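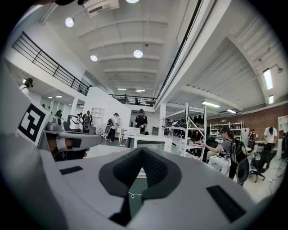 I went to Irkeck for the ceiling. I may as well admit that, as I have spent most of my working life under the sort of office tile that sheds on your sandwich, and the idea of renting bench space in a hall with real height to it went straight to my head. The desk at Stillholm, where I was before, cost less and had a door that locked. It also had a ceiling I could touch, and I'm not tall.

So, one month at Irkeck, 300 for a shared bench, paid up front in January.

**The room**

It's big, white and bright. White beams run across the high ceiling with round lights set between them, and the walls and pillars are white too, so on a good morning you feel alert and on a bad one you feel like a specimen. A mezzanine goes along the side with a black metal railing. The railing is the best-looking thing in the building. It gives your eye something to hang on to when you look up from whatever you've just glued to your sleeve.

The brochure says 1,978 square feet. I've no reason to doubt it and no tape measure that long, but be warned that the figure includes the upper level, and the ground floor on its own is listed as 1,311. Still plenty. I only mention it as I had pictured myself rolling about in the larger number.

Height has its price and the price is sound. A dropped screwdriver goes up, has a look round and comes back down to tell everybody. By the second week I was putting tools down like a man laying a baby in a cot.

**The light**

Good under the high part, less charming under the low part. Beneath the mezzanine the round lights give way to fluorescent fixtures, and they do what fluorescent light has always done to the human complexion. For soldering and small screws I'd still rather have them. For lunch, sit elsewhere. There's also a small wall lamp on that side, which I took a liking to, although I couldn't tell you what it's supposed to be lighting.

If you're choosing a bench, go at four in the afternoon and hold your hand over the surface. At mine the overhead lights gave me several faint shadows of the same finger, which is fine for sawing and maddening for anything with a pencil line on it. I bought a clip-on lamp from Vistavau in the end. It works. The clip has the grip of a polite handshake.

**The air**

The air-conditioning is mounted high on the wall, so it has first go at conditioning the ceiling. You get what's left. I wore a jumper at my bench and took it off on the stairs, every day, for a month. Glue took longer to go off than the tin promised, though I've never met a tin that told the truth.

**The tables**

Mine was grey on top and an honest bit of furniture: flat, heavy enough not to wander when leaned on, easy to wipe. Grey is a clever colour for a shared bench, being what a white one turns into anyway. There are white ones too, and I noticed I was more careful at those, and got less done.

What the tables don't have is storage. No drawer, no shelf underneath, no hook for a bag. Everything you own sits on top with you, so by noon you're working on a patch the size of a tea tray with the rest of your life heaped round the edge. Bring a crate. I brought a Thongsuk folding one, which folds beautifully, including once when it was full.

**The company**

You share, and you should want to. People stand about at tables holding small things and frowning at them, and it's restful to be one of them. The hall swallows talk fairly well, so you catch the tone of a conversation and none of the content, much as I prefer it. If you need silence, or walls, or the comforting belief that nobody saw you do that, rent a cupboard.

Food ends up on the benches. I've read the notice asking us not to and I have also eaten a whole pot of noodles beside it.
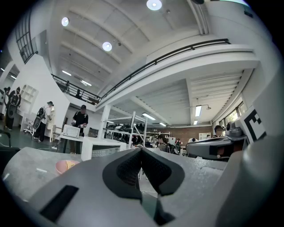 One reader who had rented there before me wrote to say I was being soft on the place. Their complaint was the upper level: "Lovely to look at, and every chair leg up there is dragged across your skull." They moved to a bench out under the high ceiling and thought the extra 58 steps to the kettle were worth it, although they then said they'd stopped making tea, so I'm not sure who won.

I'd had the same thing with the chairs, and had put it down to my own nerves. Fair point, and I've knocked half a star off.

**Would I pay again?**

I would, for a month at a time. The quarterly rate is 1,058, and I got quite excited about it until I divided by three and found it dearer than paying monthly. I asked at the front and was told that it includes a locker. For that difference I'd expect the locker to greet me by name.

Good for anyone making something awkwardly shaped, or anyone who has gone a bit odd working in a spare bedroom. Poor for phone calls, cold hands and people who own a lot of little boxes.

Three and a half stars. Take a jumper and something to keep your screws in.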